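Household Goods Reuse Project: Progress Report to the Grandico Fund
July | By the Stestbridge project office
Filed under: Grants & Reports

In this period we collected 1,432 used household items from 13 drop-off points in Stestbridge and Vellstead. The Vellstead points started later than planned, as the permission for two of them came only in the sixth week.

Spending stays inside the budget, except transport. We ask to move the unused printing money to this line.

The repair evenings continue every Thursday at 6 p.m. The waiting list is long, mostly for lamps and kettles. 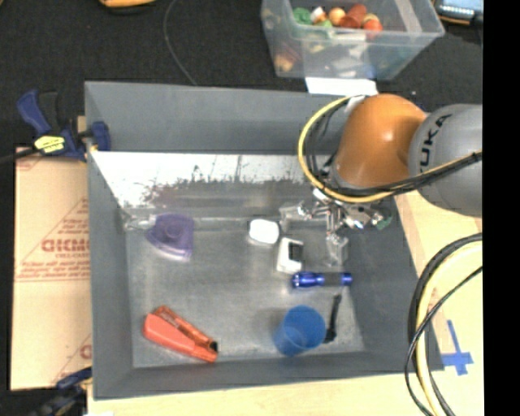

Small household objects in a gray bin, with a KUKA robot arm.

The next report will include the results from the Ñahui school collection.

2 comments | 6 shares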